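Okay, a few of you asked how the letter-writing thing is going, so I'm going to do a proper thread about it while my tea is still hot. Get comfortable, I do go on.

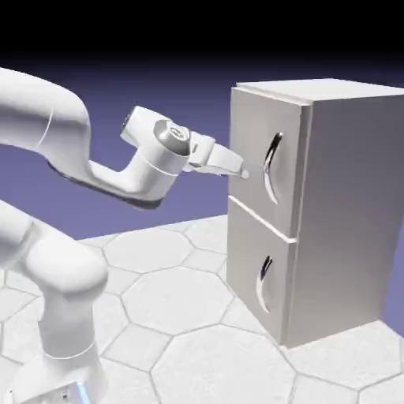
It started last October when my old neighbor Nazmiye Kozan moved out to Imusdale to be near her sister. She doesn't like the phone (never has!) and she reads email maybe once a month, so I bought a box of plain cards and a book of stamps and wrote to her that same night. One side of one card. Mostly about the soup I'd burned.

She wrote back four pages. Four! Her handwriting leans so far over it's practically lying down, and I read the whole thing standing at the mailbox in my slippers.

So then of course I got carried away and started writing to everybody. Toshio Miyazaki, who I worked with years ago and hadn't spoken to in far too long. My cousin in Drarnden. Yi-chun Siu from my old choir, who sings alto and is a terrible influence in rehearsals. I'm up to 11 regular pen friends now, which my wrist thinks is plenty.

People keep asking what on earth I find to say. Small stuff, really. What's growing, what I cooked, the argument I overheard at the bakery about whether a scone should have raisins in it. If you wait until you have news you'll never write, so just start with the weather and see where you end up.

And please don't apologize for taking so long! I used to spend half a page on sorry-I've-been-so-busy, and then Toshio told me very kindly that he skips that part in everybody's letters. I cut it out completely and I've felt lighter ever since.

Paper, for those who asked: I tried the fancy cotton kind and my pen bled all over it. I've gone back to an ordinary pad, 47 sheets left in this one (I counted last night when I should have been sleeping). The pen is a cheap blue one from the drugstore and I love it dearly.

I do keep a little notebook with who I wrote to and one line about what I said. Ka-ming Tai got the same story about my plumber twice before I started doing that, and he was so polite he answered it both times.

My routine, if you can call it that, is Friday after supper. Radio on low, one lamp, two letters, sometimes three if I'm feeling chatty. Then I walk them down to the corner box even if it's drizzling, and I come home by the long way past the big magnolia.

A letter to Nazmiye takes about a week to get there, so by the time she answers a question I've usually forgotten asking it. Last time she just wrote "Yes, but only with butter," and I still have no idea what that was about. I've asked her. I expect I'll hear soon.

Oh, and somebody wanted to know about stamps. I buy whatever has birds on it. Bogdan Krajewska soaks them off the envelopes for his grandson's album, so I try never to send him the same bird twice in a row, and I'm running low on owls.

Anyway, if there's someone you've been meaning to write to, go find a card. I've got one to finish for Yi-chun before bed, and she's owed an answer about the spring concert.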